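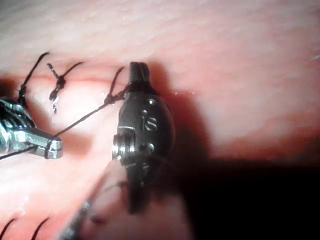

Running suture

Surgery A to Z > Stitches and knots > Running suture
Home | Index | Stitches | Needles | Glossary | Contact

Last revised in October, by Angeliki Kouris

A running suture (you'll also hear "continuous suture") is a line of stitches made with one length of thread, knotted at the beginning and again at the end, with nothing tied in between. If you've ever hemmed a pair of curtains by hand you already know the general idea, and I say that as someone who hemmed curtains very badly for years before I ever held a needle driver. Its opposite number is the interrupted suture, where every stitch gets its own knot and its own little snip of the scissors.

I look after the stitches section of this encyclopedia and this is the page I get the most letters about, so I've rewritten it with more on thread and knots (you did ask!).

The thread

Suture thread comes in two big families. Absorbable thread breaks down in the body over weeks or months, and non-absorbable thread stays put until somebody takes it out, or stays for good if it's deep inside. Then there's the build of it: a monofilament is a single smooth strand, which slides through tissue beautifully but is springy and likes to undo its own knots, while a braided thread is softer, holds a knot well and drags a bit on the way through.

Colour is mostly a matter of being able to see the stuff. Black, blue and violet are all common, and a dark thread against pink tissue is a great deal easier to follow than a pale one, as you can tell from the black thread at the top of the page. Undyed thread has its uses near the skin, where a dark line might show through.

Sizes confuse everybody at first. The more noughts, the finer the thread, so 2-0 is thicker than 4-0, and the really fine ones used on eyes and tiny vessels are thinner than a hair. I learned on a great fat cord from a practice kit called Skurnano, and going down to proper thread afterwards felt like sewing with cobweb.

How the line is made

The first stitch goes in just beyond one end of the wound and is tied off. One tail is cut short and the long end, with the needle on it, carries on: in through one side, out through the other, along a little, and in again. The bites should be the same depth and the same distance apart. After each pass the slack is taken up, and this is where a second instrument, or an assistant's fingers, earns its keep. Somebody has to hold the thread steady between stitches or the whole row loosens behind you.

How tight? Tight enough for the edges to meet, and no tighter. Swelling comes along later and does some tightening of its own, and a line that's been hauled in too hard can starve the edges of blood. My old teacher, Eftychia Makris, used to say "approximate, don't strangulate", a very old saying in the trade and still the best bit of advice on this page.

Knots

The usual one is the square knot, or reef knot, with extra throws on top. A surgeon's knot has an additional twist in the first throw so it doesn't slip while you make the second. Smooth thread wants more throws than braided. In an instrument tie the thread is wrapped round the jaws of one instrument, which then reaches for the short end and draws it back through the loop. It looks like a conjuring trick until you've done it a few hundred times. I kept a tally in my first year and got to 957 before I lost the notebook!

Good points and bad points

It's quick, it uses less thread, and the pull is shared along the whole line. Against that, if the thread breaks or a knot gives way you can lose the lot, whereas one failed interrupted stitch leaves its neighbours standing. A locked version, with each stitch passed through the loop of the last, is firmer but can be harder on the blood supply.

See also: Interrupted suture; Mattress suture; Needle drivers; Knots

Comments (4)

Liam Cronin
Really clear, thank you. Could you do the buried knot next? I can never get the tail to stay down.

Sabina Doležal
I was taught to count throws out loud and I still do it, much to the annoyance of everyone near me. Four for nylon at the very least.

Eftychia Koutsoukos
Small thing, but the link to Mattress suture takes me to Needles.

Angeliki Kouris
Fixed, thanks Eftychia. Liam, buried knots are half written, give me a few weeks.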